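3. Cell Setup and Upkeep

3.1 Layout

The Jirkdale cell was built by Ledesma to test how a two-armed robot with articulated hands copes with light, hollow plastic parts. Work is done at a yellow bench on a black metal frame. The bench has two levels. Shells go on the upper one, while the lower one holds small blocks and round caps, which play no part in the transfer trials. A white cardboard box on the carpet serves as the pick-up platform. It is low, and the arm has to reach down to it, so we set the pick height again each time the box was replaced.
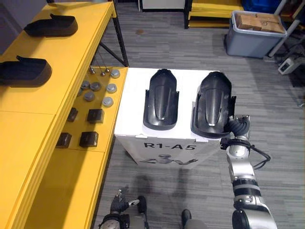
Before each session the operator checks the pick-up position against the bench edge and runs the arm through an empty cycle at low speed. If the hand arrives more than 7 mm off, the arm is homed and the check is repeated. Over the whole study we logged 1,082 transfers, all with the same type of shell – a black molded part with a raised rim and a small upright tab near the wide end.

The grip point gave the most trouble during setup. A grip low on the side wall leaves the rest of the shell free, but the part can swing when the arm slows down. We lowered the top speed for the lift and left the other moves as they were. 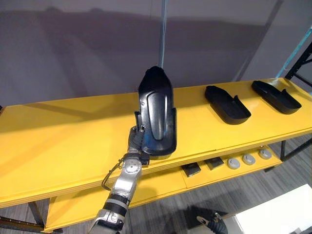 3.2 Hand Alignment

Alignment was repeated every 200 transfers by Yareli Bañuelos, using the Lurkach routine with its default settings. Each finger is opened and closed in turn, and the joint readings are compared with those saved on the first day. The index finger and thumb matter most for this part.
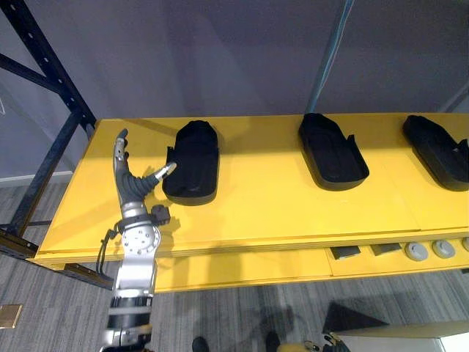
Figure 4. Robot hand with index finger extended, beside three shells on the upper bench surface.

The routine does not correct the wrist. Wrist offset was entered by hand in the Jivetbridge controller, and in June we found that one value had been saved with the wrong sign. Trials run with that value were left out of the results in Section 4.

3.3 Wrist Camera and Cable Checks

The small wrist camera was used to look at the hand and nearby joints between sessions. Images taken while the arm moves are often blurred – we kept them only as a record of which parts come into view at each pose.
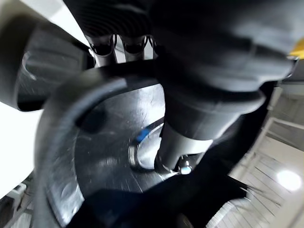 Cables were inspected at the same time as the alignment. The slack loop at the wrist must be long enough for a full turn, yet short enough to stay clear of the bench. We replaced one cable after 900 transfers when its outer cover showed wear, and repeated the alignment before going on.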